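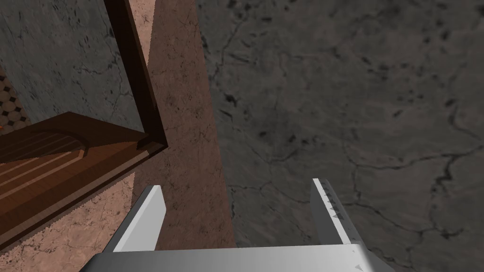 Wrist view in simulation, gripper open, cabinet on the left and stone floor behind.

Notebook, kitchen scenes, Trurstead sim bench
06/09/2025

Subject: rules for accepting a simulated episode before it goes to the Dekgate set.

Today I was reading episodes from the cabinet task and I want to write down the rules as we use them now, because the written page and our habit are not the same anymore. The page was made in April when we had only one kitchen. Now the materials change in every scene and some of the old checks do not make sense.

Start condition. The old rule says "gripper open and empty at first step." I keep it, but it needs two parts. Open means the commanded width and the measured width agree. Empty means no contact is reported on the inner faces of the fingers. Before, I checked only by eye in the wrist view. By eye it is easy when the floor is behind the fingers, and much harder when a finger goes over something of similar color. Both checks must be in the log, and the view is only for the person who reads.

Wrist view. The rule is that both fingers must be visible, from the palm to the tip. It was proposed to turn the camera up so we see more of the cabinet and less of the palm. I tried it with 30 episodes. The cabinet was nicer to look at, but in several of them the tips went out when the arm came down to the drawer, and then the reader cannot say where the grasp was. I put the camera back. If somebody wants another angle, please add a second camera and do not move this one. Moving it also breaks comparison with the older 3000 episodes.

Random materials. We allow floor, wall, counter and cabinet surfaces to be random. In the new scenes there is marble in pink and in gray, with wood beside it, and I think this is good for training even if no person would build such a kitchen. But the rule must say what is not allowed to be random: the fingers, the palm and any mark on the gripper. In one batch the gripper texture was in the same random pool by my mistake. I removed the complete batch, 367 episodes. I did not try to save the ones which looked normal, as the config was the same for all.

Cracks and dark lines. This one took me most of the morning. The stone textures have cracks in them, and our edge check (the script that looks for broken meshes) reported many of them as gaps in the geometry. A long dark crack at the height of the fingertips is the worst case, the script believes the floor is split there. The mesh is fine, I opened it and looked. New practice:
- run the edge check on depth, never on color
- if color and depth disagree, depth decides and a person looks one time
- write the texture name in the log when it happens, so we can make a list

I have not changed the script default yet. For now it has to be given by hand with the depth option. Please do not forget, I already forgot two times.

Distance to furniture. The rule on the page is 30 mm minimum between any finger and any fixed surface during free motion. On approach to a handle it is allowed to go under this, but only at the slow speed limit. The question today was what is "approach." In the old code the approach starts when the target is named, and this is too early, the arm can be on the other side of the kitchen. I suggest it starts when the palm center is inside 300 mm of the target point. I wrote this in the config as a comment but it is not active. It needs agreement from the Chaiyaporn side, they use the same planner on the real arm and I do not want two definitions.

Also to remember: one finger in front of a panel in the wrist view does not say that the finger is near the panel. Last week I rejected an episode for this reason and it was wrong, the clearance log was good. So the rule for readers: do not reject for distance from the picture alone.

Naming. Please write "cabinet", "counter" or "panel, unknown" in the notes. When it is not clear if a side face belongs to a counter or a cabinet, use "panel, unknown" and leave it. The scene file has the correct name and Cerer can fill it later. Wrong guesses are more work than empty fields. I corrected a lot of mine today.

Who can accept. One reader for normal episodes, two for any episode where a check was switched off. The second reader must not be the person who switched it off. This was always on the page, I repeat it because in the log I found entries with the same initials two times (mine also).

Open points
- depth option as default in the edge check, I will do it after the current run is finished
- answer from Chaiyaporn about the approach radius
- the page for Dekgate must be rewritten, I have half of it
- small objects at the border of the view: do we label them or not? Now every reader does it differently. I would say label only if the scene file has a name for it, but I have not tested how many we lose
- the 367 removed episodes must be generated again, same seeds, gripper texture fixed

Run started again at the end of the day with the corrected pool. Log is in the usual folder.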